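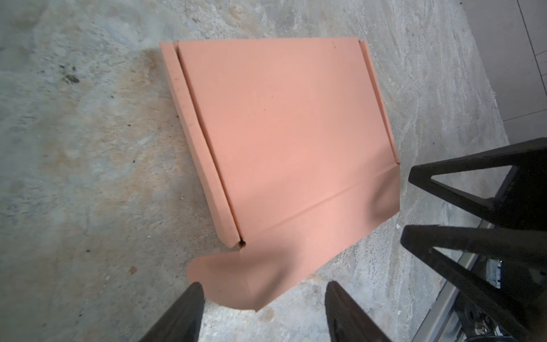 In praise of the box that folds itself

By Kusum Shakya

I came to packing late in life. Until I was 38 I worked in a school office, and the only boxes I knew were the brown ones that paper arrives in, which I opened with the scissors and threw behind the door. Now I pack orders for a small company called Vuvar, which sells soap and hand cream by post, and I have developed opinions about cardboard. My husband says I have too many of them. I will put down only one here, with the arguments for it.

My opinion is that a mailer box, the kind which is cut from one sheet and closes with its own tabs, should not be glued, taped or stapled by the company that makes it, and should not be taped by the company that sends it. It should be delivered flat, folded by a person who was shown how to do it, and closed by its own lid. I believe this is better for the packer, for the customer and for the paper bin.

Many people in our trade think the contrary. When we changed our boxes in July, our supplier, Contreras, offered us two sorts in the same pink. One sort has glue in the corners. You pull it open and it stands up in one movement, like a tent. The other sort has no glue. You must raise the side walls, turn them over on themselves, push the small ends into the slots, and only then bring the lid across. The glued box cost more but the salesman said we would get the money back in time. He had a sheet of figures from another customer, and he was very polite about it.

I asked for a bundle of each and I tried them in the storeroom on a Monday morning, when it was quiet. The glued boxes were faster, I will not pretend otherwise. In one hour I made 106 of the unglued ones, and of the others I made many more before my hour was finished. But on the following day I had to put things inside them, and there I changed my mind.

A glued corner has only one thickness of card. When you press a heavy jar against it, the wall leans out. An unglued side wall is folded double, so you have two layers standing together, and the fold along the top is round and pleasant to the fingers. If you drop such a box on its side (I have dropped several, some of them on purpose) the wall stays where it is. Our broken jars became fewer after we chose this sort. I can't prove that the wall is the reason, as we also changed the tissue paper in the same month, but I believe it.

The second argument is about mistakes. A packer makes mistakes, and anybody who manages packers must accept this. The wrong cream goes in, or the card with the customer's name is forgotten on the table. With tape you must cut the box open, and then it is ugly and you throw it away. With a tab you lift the lid, you correct the fault, and you close it again. Last winter we had to open a whole order of 34 boxes because the leaflet had an old price on it. We did not lose one box. If they had been taped, we would have lost all of them and also the afternoon.

The third argument concerns the person who receives it. I have an aunt in Cluvdale whose hands are weak, and parcels are a difficulty for her. She attacks the tape with a kitchen knife and I do not like to think about it. When I sent her one of our boxes she telephoned me to say that she had opened it with her thumb. She keeps her buttons in it now. She has asked for another, for receipts.

I must be fair to the other side, because the unglued box has faults. The first is that it is not easy to learn. The creases must be bent in the right order, walls first and lid last, and a beginner always wants to begin with the lid, as it is the largest part and seems important. If you close the lid too early, the tabs have no place to go, and when you force them they become soft. A soft tab never holds well afterwards. I tell new people to bend each crease once, fully, and then leave it alone. A lid which has been bent to and fro many times becomes wavy, and a wavy lid lets in the rain.

The second fault is the space. People imagine that flat boxes need no room, but one unfolded sheet is much bigger than the box it makes. Our table is too narrow for two persons to fold at the same time, and in the busy weeks we have sheets on the chairs, on the scales and on the floor. Pink is not a forgiving colour either. It takes every scratch. I would have chosen brown, but I was not asked about the colour.

The third fault is the fingers. Cardboard is dry and it makes your skin dry also. After a long day I have small cuts beside my nails. It is some comfort to work in a place where hand cream is plentiful.

A friend who works at Kiteck told me that they fold their boxes in the evening, for the next day, and pile them up ready. I do not recommend this. A folded box is full of air and takes up the whole shelf, and by morning somebody has put a coat on top of them. We fold as we pack. It gives the eyes a rest from reading labels, and you always know that the box is clean inside.

Our last delivery was 3,540 sheets, and they are standing against the storeroom wall in their bundles. The salesman has written to me again. He says the glued ones are now available with a stronger corner, and he would be happy to send a sample. I have told him he may send it, and I will drop it on its side like the others.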